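Zillis Bin Cell - simulation package for small parts handling

Zillis is a ready-made virtual work cell for teams who want to test bin handling before they buy or move any hardware. You load it, choose a task and run your own controller against it. The package is made by Cimer and maintained by Libor Šindelář at our Asholm office.

What you get

The cell has one arm on a pedestal, a table, a rack with compartments and a set of open bins. There are 38 prepared tasks, from a simple reach to a full bin transfer, and 473 start positions. Each start position can be repeated exactly, so two versions of your controller can be compared fairly. In the standard transfer task, the arm reaches for the blue bin outside the rack, while one compartment of the rack is free.
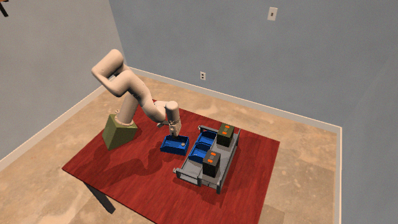
System needs

- A desktop computer with a separate graphics card
- 70 GB of free disk space
- Network connection for the first activation only

Licence and price

A single seat costs 700 euros per year, with updates and e-mail support included. Schools should write to us before ordering - we have a different price list for them. You may publish your results freely, but the scene files must stay inside your organisation.

Changes in the September version

Bianca Dobre has rewritten the contact settings for the bin walls, and thin objects no longer pass through the corners. The older settings remain available under "Legacy" in the task menu. Files saved with the previous version can be opened without conversion.

Shares: 38 | Comments: 4

Related products
Zillis Conveyor Cell
Zillis Task Editor
Thoroddsen Gripper Library

© Cimer, Asholm | Contact | Terms of sale | Back to top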